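Folding rules for home recordings, what's your minimum?
Posted October 2021 by ksalinas_L
16 replies · 2 shares

ksalinas_L
Writing up our good practice sheet for handheld gripper work in homes. Draft so far:

1. Lay the garment out flat before the first grasp. Legs apart, waistband to one side, like these sweatpants.

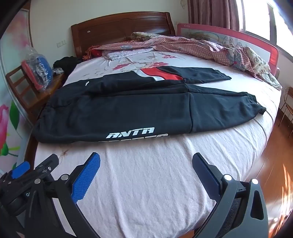

2. Pads wiped before every session. Log it.

3. Faces, mail, screens out of view.

boltbucket
Rule 1 is too strict imo. Real laundry comes in a heap. Train on flat, fail on heap

ksalinas_L
heaps get thier own sheet. Bustos mixed them, 145 takes tossed

K_Barbosa
With bolt on this one. Also add: dont clear the bed. Quilts, bags on chairs, leave it all

boltbucket
+1. and who checks the wipe log

ksalinas_L
me, for now. Changing 1 to "flat OR heap, say which". 3 stays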